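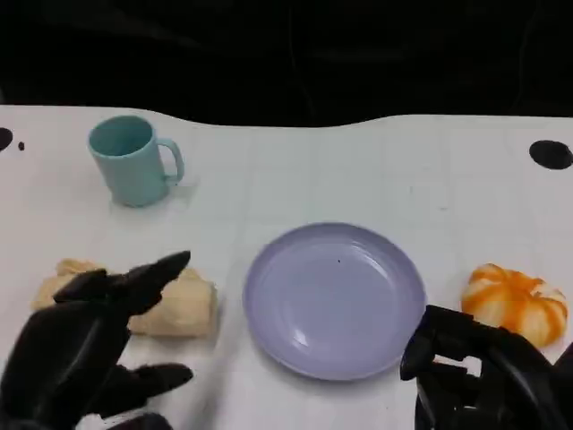
Slide 1. Place setting on white: teal-blue mug, lavender-gray plate, bread-like item to the left, striped toy pumpkin to the right.

Talks > Tabletop and Serveware > Plastic Settings, Speaker Notes

Open on the slide and leave it up for two minutes. Let people look before talking.

Subject of the talk: how a plain plastic setting reads on a white surface. Scope is color, finish and spacing. Food safety and dishwasher ratings are in the Proster session and will not be covered.

Point one, finish. The mug is matte and the plate is glossy in places. Ask the room which one they noticed first. The highlights sit on the lower-left inner curve of the plate and along the right side of the rim. Matte gives an even color value under most lighting. Gloss gives you the shape of the well, at the cost of color accuracy. If a catalog needs both, shoot twice.

Point two, color. Lavender-gray is a weak color on white. The raised rim does most of the work of separating the plate from the table. The teal-blue mug does not have this problem. At Sumorau we tested pale plates on white, mid-gray and oak, and moved the pale range to mid-gray in August. The mugs stayed on white.

Point three, the accent. Orange against creamy white ribs is the strongest contrast on the table, and it belongs to the smallest prop. Seasonal props do this. Keep them beside the rim and never on the plate. Gallagher style sheet, section 12, allows one seasonal prop per setting.

Point four, bread. Pale beige on white has the same problem as the plate, with a soft outline added. A roll or a folded pastry needs a napkin, a board or a darker plate under it. Mention the Plirnholm catalog: print run of 2,000, bread placed directly on white on the cover, and the reader survey listed it as "a cloth."

Point five, specks. There is a small dark speck on the plate, near the upper center. Give people time to find it. A speck that would pass on a patterned plate is visible on plain lavender-gray from the back row. Wipe plain plastic with a damp microfiber cloth, then check from a low angle. Dry cloths build static.

Point six, the table. Faint grid lines are useful for squaring up a setting and mostly disappear at print size. Check at 300 dpi before retouching them. Holes near the far edge are a different matter. Crop, or move the setting forward.

Handout: spacing chart, prop limits, wipe-down procedure. Pass it out after point six.

Likely question: can the mug go on the right? Yes. Handle direction matters more than side. On the slide the handle is on the right of the mug, toward the center of the table, and should stay that way for right-handed layouts.

Next slide: same range on mid-gray.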